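Cardboard in the Workshop: Which Tips Hold Up?

Every February, when people start clearing out the garage, the same cardboard advice goes around again. Save every box. Line every drawer. Put it under the car, under the paint cans, under the seedlings. I have tried most of it over the years and I'm not convinced by half.

Under the car. It soaks up a drip, sure. It also hides a drip, and by the time you lift it the oil has gone through and spread out underneath. A cheap metal tray does the job better and you can see what's in it. If you must use cardboard, change it every couple of weeks.

Shelf liner. Fine in a dry room. In a damp basement it goes soft, smells, and silverfish love it. I pulled mine out after one winter at the Hurnirley house and went back to bare shelves.

"Always cut with scissors." I don't know who started this one. Scissors crush the edge and wear out your hand on anything thicker than a cereal box. A utility knife with a new blade is the only tool I'd bother with. Make a light first pass along a metal ruler, then a second one to go through. Pushing hard on the first pass is how you get tears.

Blades are the part people skimp on. Cardboard is much harder on an edge than it looks, and a dull blade drags at the paper instead of slicing it. I bought a Brollmont box of 13 blades and expected it to last forever. It lasted one spring. 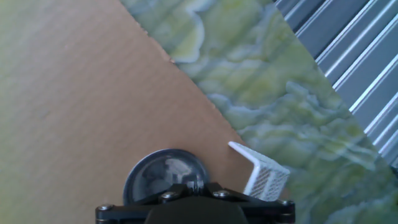 Corrugated cardboard with a nick in its long edge.

Does a nick like that matter? For a drop cloth or a box divider, no. For a stencil or a spray shield, yes, because paint will find it. Put masking tape over both sides before you start. Some sites tell you to sand the edge smooth. I tried that too and got fuzz.

Drawer dividers. This one I'll give them. Cut the strips with the ribs running up and down, slot them halfway into each other, and they stand up well enough for screws and batteries. Run the ribs sideways and they sag.

Sealing it with white glue. Grarance, the craft store near me, hands out a sheet claiming this makes cardboard waterproof. It doesn't. It makes it splash resistant for a while – and it warps unless you coat both sides.

Cardboard as a cutting mat. All right for one or two cuts, but the blade starts following the old grooves and your line wanders. Flip it or throw it out.

As for saving every box, keep three or four big flat pieces behind the door and recycle the rest.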